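Kollstead tumblers, plastic, stackable

Back in stock as of May. Same tumbler as before, new carton.

Plain plastic cup for canteens, daycare, camps, church suppers, the back porch. Tapered so they nest. Matte outside, doesn't show fingermarks much. Blue is the one everybody orders, medium sky blue, not navy. Other colors on request, ask before you order becuase we don't keep all of them in Trimville.

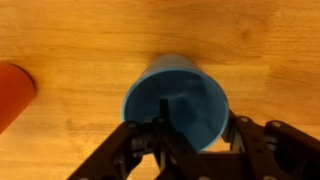 Sold by the carton. 200 to a carton, single color only, sorry no mixed. Orders of 400 and up ship free from the Stustell warehouse, otherwise freight is worked out at checkout. Allow 3 working days to pack.

Top rack of the dishwasher is fine. No microwave. Don't stack them wet, they stick together and then you're standing there twisting. Run warm water over the outer one if it happens.

Lids: the Liem flat lid fits, the Liem domed lid does not. We've had returns on this, please check the part name before ordering. Lids are sold seperately.

Samples: up to 3 cups per address, you pay postage. Color on your screen may be off a bit so get a sample if matching to trays.

Printing not offered on this one, ink won't hold on the matte. See the Stustell glossy range for logos.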